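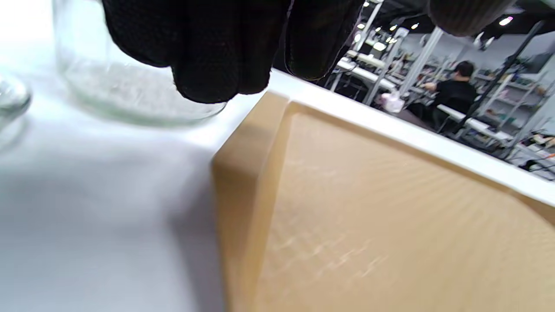
5.3 If the gripper will not let go of a glass jar

Sooner or later the Mirnley gripper will close on a jar and stay closed, and the panel will show fault 68. Please don't worry, and please don't pull! A jar under load can break in your hand, even through a knit glove.

1. Press Hold and wait until the arm has stopped moving.
2. Keep your fingers above the rim, well clear of the gripper pads.
3. Slide a tray or a folded towel close by, so the jar has somewhere kind to land.
4. Turn the release knob 3 clicks to the left, supporting the jar as the pads open.
5. Look the jar over for chips before you set it back on the table.

CAUTION: Never press Resume while a hand is near the jar. The arm goes back to its last position first, and it does so at full speed.

Note: Units shipped from Urkville before May have a stiffer knob, so take your time with it. If the fault returns, lower the grip limit to 300 and run the jar test again (see 5.4).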